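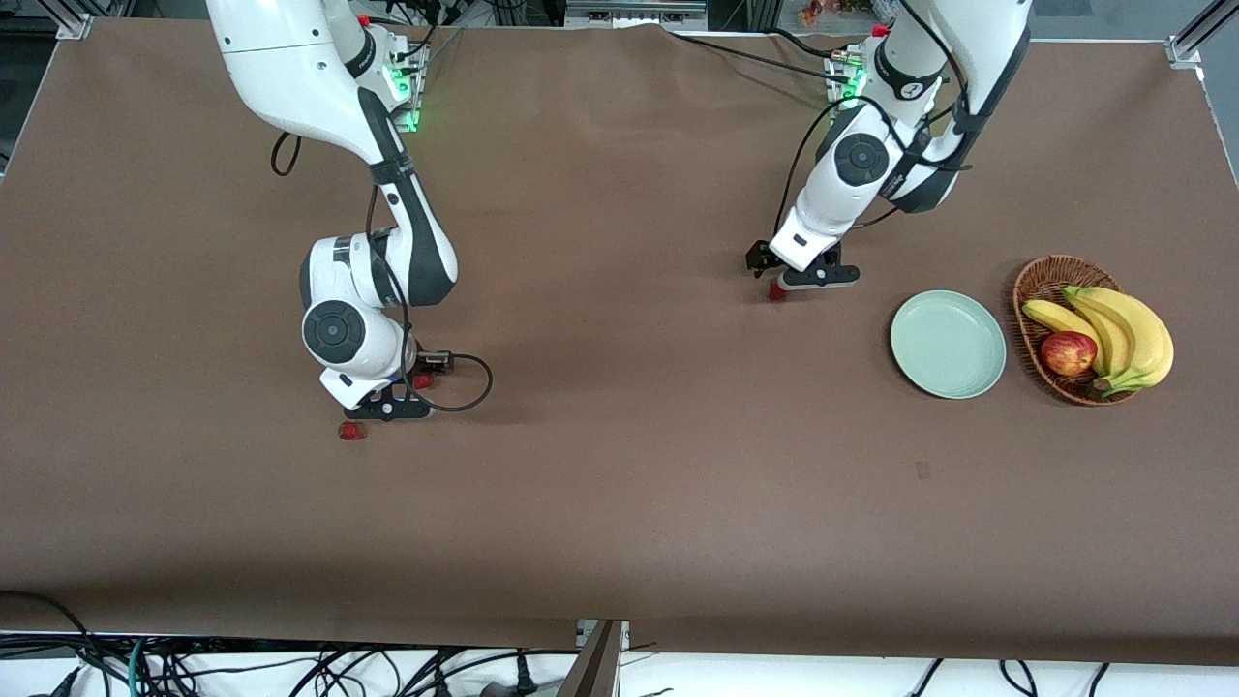 **Brown paper on the sorting table – coated or uncoated?**

**elandeg**

Setting up for strawberries again and I want to settle the surface question before I order. At present I cover the whole tabletop with smooth brown paper, put the berries straight down on it, and plate from there. It works, but I am going through a lot of paper and would like to know what others use.

Requirements:

- no lint on the fruit
- no colour transfer from berry to table
- flat enough that a berry stays where it is put
- cheap enough to throw out daily

I was quoted on a 200 m roll of Trovik uncoated kraft. The alternative is the Celtitz coated, at nearly double the price per metre.

**ythsieh**

Uncoated. Coated paper holds juice on the surface as a bead, and the next berry you set down sits in it. Uncoated takes it in and you can see the spot, so you know where not to put anything.

Only use food-grade. Some of the kraft sold for parcel packing has recycled content, and you don't want that under fruit that is going to be eaten unwashed.

**m_trevor**

Disagree on uncoated. Absorbent paper goes soft where it is wet, and soft paper tears when you slide a plate over it. I ran uncoated for one August and changed the sheet twice a day. Coated lasted the full day with a wipe at lunch.

Also, why are the berries on paper at all? A shallow tray with a liner does the same job and you can carry it to the sink.

**elandeg**

Trays have a lip. I pick by the calyx, from low down, and the lip gets in the way at the edges. On a flat sheet I can come at the berry from any side. I also want them spaced so they don't touch, and a tray encourages people to heap.

**ythsieh**

Spacing matters more than the paper does. Two berries in contact will bruise at the contact point if one is nudged. I leave a berry's width as a minimum.

**Kemeys_E**

A few points on handling, as the thread is heading that way.

1. Chill the fruit before sorting. Cold berries are firmer and mark less.
2. Don't wash until just before serving. Moisture under the calyx is where mould starts.
3. Lift, don't roll. Rolling drags the seeds across the paper and leaves small cuts in the skin.
4. Set down on the shoulder, not the tip. The tip is usually the ripest part.

On the paper itself, I would buy neither until you have tried a short length of each. Most suppliers will send 3 m if you ask.

**m_trevor**

Point 2 depends on the fruit. If it arrives gritty I rinse it on arrival and dry it on a rack for 20 minutes. Sorting gritty berries on smooth paper scratches them worse than the water would.

**Kemeys_E**

Fair for field fruit after rain. Most of mine is grown under cover and comes in clean, so it hasn't come up.

**fgalindo**

Nobody has mentioned plates. Elis, what are you plating onto? I ask for practical reasons: a pale plate shows every drip and stray seed, so you catch the problem before it goes out. I moved from dark stoneware to a light green set from Winus and the number of plates sent back for a wipe dropped noticeably. Red on pale green also makes underripe shoulders easy to pick, as the white stands out.

**elandeg**

Pale mint green, round. It stays on the same sheet as the fruit, off to the right, so the carry is short. I had assumed white would be better for spotting underripe ones.

**fgalindo**

White shoulders disappear against white china. Mint is fine.

**ythsieh**

Mild disagreement. Under warm lamps a green plate shifts toward grey and the fruit looks dull. Check it under whatever light you serve in. Neutral white tubes over the table fixed it for me.

**m_trevor**

Back to the paper. How are you holding it down? If the sheet is loose, coated stock will creep and take the berries with it.

**elandeg**

Tape along the underside of the table edge, pulled tight from the centre. The Lloyd low-tack comes off without leaving residue. I have had no trouble with lifting, although the corners need a proper fold.

I have asked for 3 m of each as Kemeys suggests. I'll run them on alternate days with fruit from the same supplier and post the results.

**m_trevor**

Note the room temperature as well. Coated behaves differently once it gets humid – the sheet I had in August curled at both ends by mid-afternoon.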